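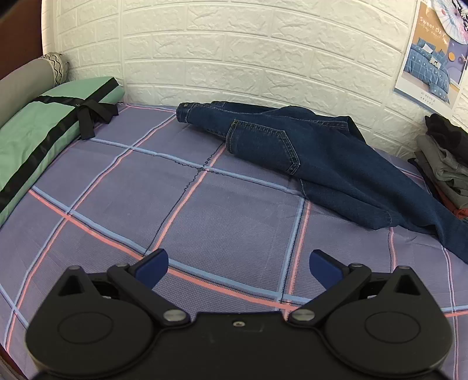
One visitor asked before the coats were off whether a machine that needs a person holding it can be called a home robot at all, and by four o'clock the question had still not had a straight answer.

PEMITZ HOUSEHOLD ADVICE: PRESS RELEASE
Open afternoon at Esitz leaves the big laundry claims untested

Pemitz, the advice service for people who pay for help in the home, has called on robot maker Esitz to publish plain results from its Julladen laundry project before it takes any more expressions of interest from households. The call follows an open afternoon in March, when members of the public were invited to watch clothes being handled with the company's hand-held grippers and to put questions to the team.

Pemitz went along at the invitation of Kováčik, the laundry firm that has been asked to try Julladen in its collection service. We were made welcome and the tea was good. We also came away knowing less than the leaflet had promised.

The leaflet speaks of "100 garments, sorted and put away while you are out". What visitors were shown was a person working a gripper by hand, on a bed, with jeans and other everyday clothes. Esitz says that work of this kind is how its machines will learn to do the job alone, and we have no reason to doubt that it is sincere. But a person deciding where to take hold of a trouser leg is doing the hard part, and the leaflet does not mention that person anywhere. 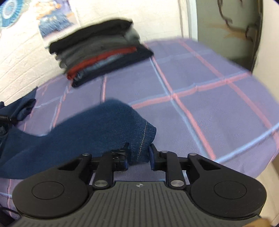

Denim is also a fairly kind choice. It is thick, it keeps its shape and it has good firm seams to get hold of. Our callers ask about fitted sheets, tights, school jumpers with the sleeves inside out, and the silk blouse that must not be snagged. We asked to see a fitted sheet tried and were told it was planned for a later stage. We asked when that stage would be and were given the word "soon".

To be fair to the staff on the day, they were more careful than their own advertising. The gripper's operator told one couple that folding was "still very much a work in progress" and did not try to sell them anything. Pemitz would like to see that sentence printed on the front of the leaflet.

We are asking Esitz for four things:

A list of the garments Julladen can handle with no person holding or steering the gripper.
The number of failed attempts for each, as well as the good ones.
A clear statement of who pays when clothes are torn or stretched.
An expected price, or an admission that there isn't one yet.

Kováčik has told us it will not decide on a trial until it has seen answers to the first 2 points. We think that is sensible and would suggest that households do the same. Anyone who has already left their details with Esitz is under no duty to buy, and can ask for those details to be removed.

Esitz has said it will hold another open afternoon in the autumn. Pemitz has asked to attend and will bring its own washing, including the fitted sheet.

Notes for editors: Pemitz takes no payment from robot makers or laundry firms. Our travel to the open afternoon was paid from our own funds. Requests for comment should be sent to the Pemitz press desk.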